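Call for participants: does anybody follow the stitches sheet?

Huretow Patient Reading Project, Eltcombe

If you have had stitches at any point since March, you were probably handed a sheet of paper on the way out. Keep it dry. Don't pick at it. Call if it gets red, swollen or "unusual." You may have read it in the parking lot or used it later for a grocery list.

We want to hear from you either way. Our project looks at the take-home instructions people get after a small cut or a minor procedure has been closed up. Clinics spend a lot of effort on these sheets and on revising them. We have read a large pile of them now and we doubt that most of them do what they are supposed to do. We could be wrong about that, and we would like to find out from people who were sent home with one. 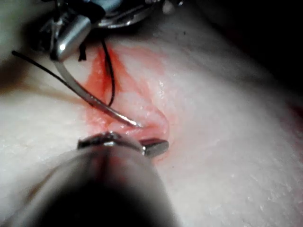

What we're asking you to do

You would have 4 phone calls with us over the summer, none longer than half an hour. In the first one you tell us what you remember being told. We won't have your sheet in front of us and we'd rather you didn't either. After that call we mail you two versions of a stitches sheet, one in ordinary clinic style and one cut down to 500 words, and you mark up both with whatever pen is in the drawer. The remaining calls are about your marks.

You don't need to be good at reading medical stuff. People who gave up halfway down the page are as welcome as people who taped it to the fridge. We will not grade you, and we will not tell you what you should have done with your bandage.

Please note that we can't give medical advice on any of the calls. If a wound is worrying you now, call your clinic first and us some other time.

Who can take part

Adults living in or near Eltcombe or Lodgate who had stitches and went home the same day. It doesn't matter where on the body or how it happened. If you were looking after somebody else's stitches, such as a child's or a parent's, you can sign up in your own right. Nurses, doctors and anyone who writes these sheets for a living are asked to sit this one out. You know too much, and some of you wrote the ones we're complaining about. 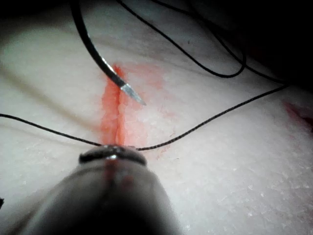 Do I still qualify if I threw my sheet away?

Throwing it away is fine, and so is never having been given one. Tell us at sign-up so we can put you in the right group. We are curious how many clinics say they hand out a sheet and how many patients recall getting it, and we don't expect those two to match.

What you get

We pay $83 once the last call is done, by check or store card. If you drop out partway we pay for the calls you finished. There is no prize drawing. We looked into one and decided that a chance at a tablet is a cheap way of not paying people.

You will also get a copy of the results in plain English. I would like to promise that clinics will change their sheets as a result, but I have worked on three of these projects and seen one sheet change. They made the logo bigger. 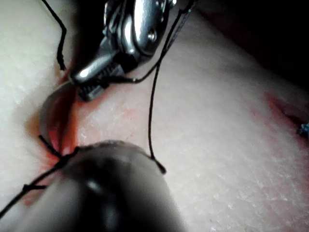
Curved needle in the jaws of a needle driver, beside a red incision in a synthetic skin pad.

Why another study

Fair question, and I asked it myself before taking this on. The usual way to test a sheet is to hand it to someone in a quiet room and ask them to answer questions on it five minutes later. They do well. Everyone is pleased. Then the same person goes home sore and short of sleep, with a dog that wants walking, and can't remember if "keep dry" covers the shower. We think the quiet room is the wrong place to look. We also think phone calls have problems, chiefly that people say what they think we want to hear, so please be blunt with us.

What happens to your answers

Calls are recorded if you agree to it, and typed up without your name. You can ask us to delete a call within 48 hours of making it and we won't ask for a reason. We don't contact your clinic and we don't want your records. The Saarinen fund pays for the project and sees only the final report. 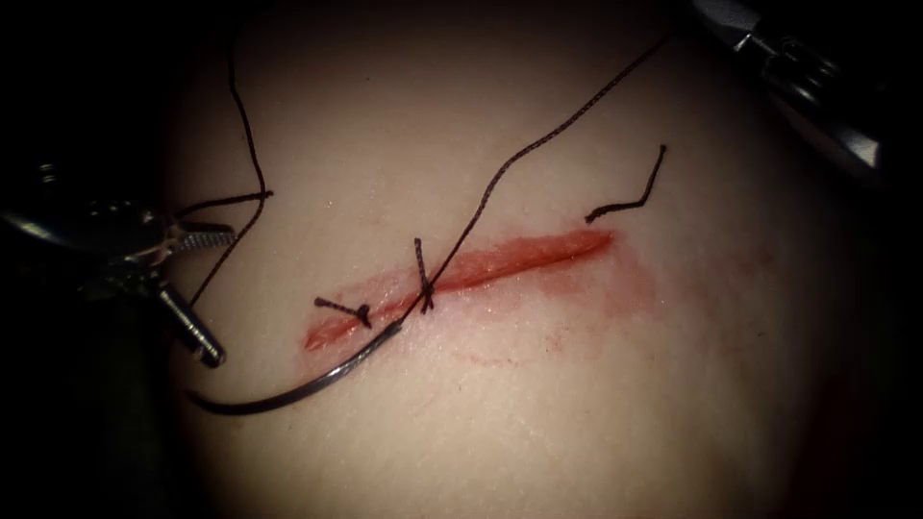
Narrow incision, wider toward its right end and partly drawn together at its left.

How to sign up

Leave a message on the Huretow line, or fill in the card at the front desk of the Lodgate library and drop it in the gray box. Give us a first name, a number and a decent time to call. Shaimaa Benkirane handles the scheduling and will call back between 10 a.m. and 7 p.m. She will ask you a few short questions to check that you fit the study. If you'd like to argue with the whole idea before joining, ask for me.

Graciela Fuentealba
Project lead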